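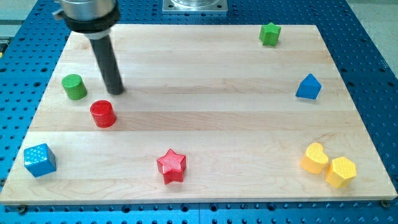

Bernon, which makes fixtures for teaching workshops, has revised the maple work board it supplies with its perforated metal tables, the company said on March 10, 2024. The new version, sold as the Militz, replaces a one-piece panel that tended to cup in dry rooms. It is glued up from light maple strips, and the joints show as pale bands across the surface. Dark screws near the front corners hold it to the blue table. The plastic shape blocks, in green, red, blue and yellow, are unchanged.

Filipa Vieira, who runs product design at Bernon, said the old board could lift by some 4 mm at the edge over a winter. "A cylinder would roll off on its own," she said. The strips are now glued with alternating grain and left to settle for 12 days before sanding.

The part number changes from 3058 to 3060. Both boards use the same hole spacing, so existing tables need no new drilling - only the screws are longer. Orders placed before the change will be filled with the older board unless the buyer asks otherwise. Shipping of the new one starts in September.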